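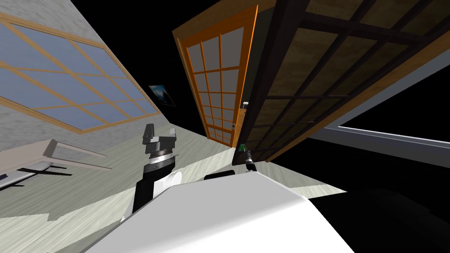 Does the two-arm kit need a full inspection before the simulator trial, or only before the real robot is switched on?
A full inspection comes first in both cases. The settings you approve in the simulator are the same ones the real arms will use.

March 6, 2024
By Ademir Holanda

Osudero two-arm kit, trial package under review for Clurkstead
Pre-use safety checklist, with comments

1. Emergency stop, main button. OK.
Comment: Stops both arms. Pressed 7 times, good each time.

2. Emergency stop in the simulator window. OK with remark.
Comment: The key is the same as the key for camera reset. I ask Osudero to change it before September.

3. Left gripper, open and close. OK.
Comment: The fingers stay parallel when they are open.

4. Right gripper, approach to a small object near the floor. To repeat.
Comment: We tried with the green block, in the room with the orange door. The speed near the floor is too high for my taste. Set the limit to 200 mm per second and test again.

5. Distance to doors and panels. Not OK.
Comment: The warning zone for the lattice panel is missing in the room file. The zone for the door is correct. Barros has the older file and should compare.

6. Camera tilt. Remark.
Comment: With a strong tilt the operator can lose the feeling of what is up and down. The manual says nothing about this. I would like a level indicator on the screen.

7. Joint covers. Not checked.
Comment: Only possible on the real unit, which is at Bralcombe.

8. Log file saved after each run. OK.
Comment: It takes some 2 minutes to write. Do not close the program in this time.

9. Manual and labels. OK with remark.
Comment: On the page for the wrist, left and right are exchanged in the text. The drawing is right.

Result: not released for use with people nearby. Simulator use is allowed, with a second person at the stop button. Points 4 and 5 must be closed first, then I sign.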